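Reference > Materials > Paper and board > Kraft paper
Print this page | E-mail this article

Kraft paper

Kraft paper is a strong paper or light board made from chemical pulp produced by the kraft process, also called the sulphate process. The name comes from the German word for strength. Unbleached kraft paper is brown; bleached grades run from cream to white. It is used for sacks, carrier bags, wrapping, gummed tape, the facings of corrugated board and the temporary covering of floors and work surfaces.

Manufacture

The usual raw material is softwood such as pine or spruce, whose long fibres give the sheet its resistance to tearing. Debarked logs are chipped, screened for size and fed to a digester, where they are cooked under pressure in a solution of sodium hydroxide and sodium sulphide. This liquor dissolves most of the lignin that binds the wood fibres together and leaves the cellulose largely intact.

The pulp is washed and screened, then refined by passing it between ridged plates. Refining frays the surfaces of the fibres and improves bonding in the finished sheet. Too much of it lowers tear strength and slows drainage on the machine. The spent liquor, known as black liquor, is concentrated and burned in a recovery boiler, which provides steam and returns the cooking chemicals to the start of the cycle.

Sheet forming takes place on a moving wire, followed by pressing and drying over heated cylinders. More fibres lie along the direction of travel than across it, so the sheet is stiffer and stronger in the machine direction. Sack grades are often compacted lengthwise while still damp, giving a paper that stretches before it breaks.

Properties

The weight of kraft paper is stated as grammage, in grams per square metre. Light wrapping grades start below 50 g/m². General wrapping and covering papers commonly reach 90 g/m², and heavier sheets are sold for protective and craft use.

Tensile strength, tearing resistance and bursting strength are measured separately, and a high value for one does not imply a high value for the others. Porosity matters in sacks filled by machine, where trapped air must escape through the walls.

Paper takes up and gives off water vapour until it is in balance with the surrounding air. Swelling is greater across the machine direction than along it. A large sheet fixed at its edges may therefore cockle in damp weather and tighten when the air dries. Folds crush and partly break the fibres, and a crease remains visible after the sheet has been opened out and weighted.

Grades

Sack kraft is made for cement, flour, animal feed and similar goods. Machine-glazed kraft is dried against a large polished cylinder and has one glossy face, which takes print well. Kraftliner forms the outer facing of corrugated board. Ribbed kraft carries fine parallel lines and is mostly sold for gift wrapping. Waxed and polymer-coated kinds resist grease or moisture.

The word "kraft" is also used loosely in retail for any brown paper. Such papers may contain a large share of recycled fibre dyed to a similar shade. They tend to have shorter fibres and tear more easily, particularly along a fold.

Trade supply

Rolls for packing rooms are sold by width and by either length or weight. The Mirani pattern of counter roll, found in older shop fittings, has a width of 982 mm and is cut against a hinged steel bar. Sheets are packed flat in bundles, with 1,000 sheets to the pallet layer under the Pralancombe warehouse scheme. Porix and Skesance are merchants' names for unbleached covering papers; the former is glazed on one side and the latter is left rough on both.

Use as a surface covering

Brown paper is widely laid over tables and benches for painting, gluing, sorting and layout work. It is cheap, lies reasonably flat and can be written on in pencil or marker. The dull surface gives little glare under overhead lamps, and both pale and very dark objects show clearly against the mid-brown tone.

The sheet is normally unrolled with its outer face down, so that the natural curl presses the ends towards the table. Adhesive tape may be used to hold the edges or to divide the area into bays. Low-tack tapes can often be lifted again, whereas strong packing tapes usually pull fibres from the surface. Straight runs are easier to obtain if the lengthwise strips are laid first and the cross strips measured from one end.
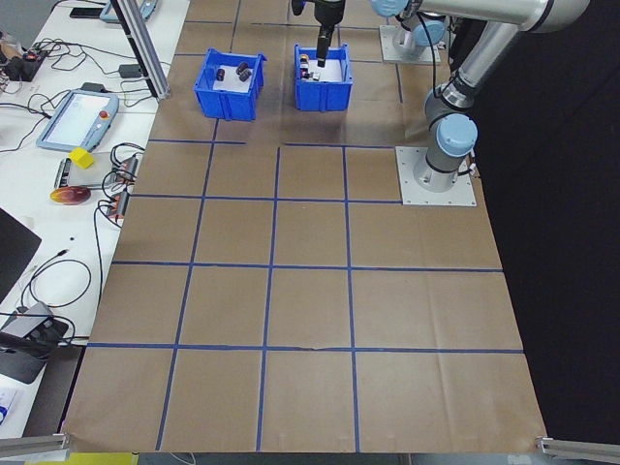 Storage and disposal

Rolls should be kept in their wrappers, clear of the floor and away from outside walls. Rolls stored on end are less likely to develop flat spots than those left lying under load. Brown paper darkens and becomes brittle with long exposure to sunlight, the remaining lignin being sensitive to light.

Uncoated kraft paper is accepted in most waste paper collections. Tape and heavy deposits of paint or glue should be removed first. Waxed and plastic-coated grades need separate treatment and are refused by many mills. Clean uncoated paper may also be shredded for compost, where it breaks down more slowly than newsprint of the same thickness.

See also: Corrugated board; Glassine; Gummed tape; Sulphate pulp

Filed under: Paper grades, Packaging materials, Workshop consumables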